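Looking after the grippers: pads, pivots and a slow left finger

I said in November that I would write up how I keep the hand-held pair going, and I kept putting it off. The left one started closing late last week, so I had to strip it anyway and took notes this time.

My pair gets used for folding clothes on a bed. Shirts, pants, jackets, mostly dark ones lately. Soft cloth doesn't put much force on a finger, so you would expect the wear to be low. What cloth does do is shed. Lint gets into the ridges of the pads first and then into the linkage, and that is where nearly all of my trouble has come from.

The routine at the start of a session takes me 26 minutes for the pair. I used to do it in less and skip the pivots, and I paid for that.

Pads first. Each finger ends in a blue pad with fine grooves across the gripping face. I run a dry nylon brush along the grooves, in line with them, then wipe with a cloth that is barely damp. No alcohol. I tried alcohol on an old set and they went shiny and started slipping on anything satin. After wiping I let them sit open while I do the rest.

Then the pivots. There are four on each gripper under the round silver caps, two to a side. I open and close the fingers slowly and feel for a gritty spot. If there is one I blow it out with a hand bulb and cycle it again. Oil is a bad idea near clothes. I use a dry lubricant from Stetska, one touch per pivot, and wipe off whatever is left.

Last is pad alignment. The two faces should meet flat and at the same height when closed. I check with a strip of paper at the top, middle and bottom of the pad. If the paper pulls out easily at the top and holds at the bottom, one pad has crept on its mount, and I loosen it, close the fingers on a flat shim and tighten it again.

After that I do a few pinches on real cloth before I count anything as ready. Black fabric over satin is my usual test, as the top layer has to come up and leave the bedspread where it is.
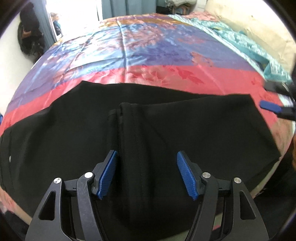

Rigoberto Aguirre thinks I should be testing on something stiffer, like denim, and that thin cloth hides a weak closing force because almost any grip will lift it. He has a point about force. I now do one pinch on a folded belt as well. But a belt won't tell me whether the pads are picking up two layers when I want one, and for folding that is the fault I care about more.

Now the slow finger. The left gripper opened fine and closed late, with the left finger trailing the right by enough to see. I first blamed the pad mount and lost an evening to that. The mount was fine. So I took the caps off one side at a time and laid the parts out in order on a towel, which I recommend, since the inner and outer arms look close enough alike to mix up.

The fault was in the lower pivot. A thread had wound itself around the pin under the cap, tight as a bobbin. I cut it with a seam ripper and pulled out 62 millimeters of black thread. The pin had a faint ring worn into it, so I replaced it with a spare from the kit Solís sells. Their pins come slightly long and I had to dress the end with a fine file. Then dry lubricant, cap back on, and 2 drops of the weak thread locker on the cap screw. The strong kind will make you sorry the next time.

I keep a count of cycles between cleanings in a notebook. That thread turned up after 169 folds without the caps off, so I am cutting the interval and will open them up at 100 from now on.

Once it was back together I ran it through a normal session, with thick pieces included. A stack of several layers is where a late finger shows up, as one side pushes the pile before the other side arrives. It closed evenly on the first try and stayed that way through the afternoon.

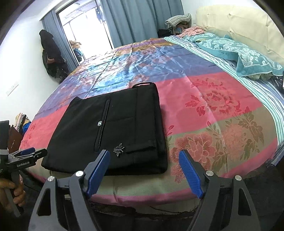 Lucero Nina asked in the comments whether I swap the pads left to right to even out the wear, and whether it makes them last any longer.

I did swap them for a while. It does even out the wear a little, but every swap means doing the paper check again, and I got tired of it. Now I leave them where they are and change both pads on a gripper together. Mixing an old pad with a new one gives you one side that holds and one that slides, and the cloth twists as you lift.

I have a new set of pads from Lamia waiting in the drawer. The ridges feel a bit softer than the ones I have on now. I'll fit them when the current ones fail the paper check, and post the numbers then.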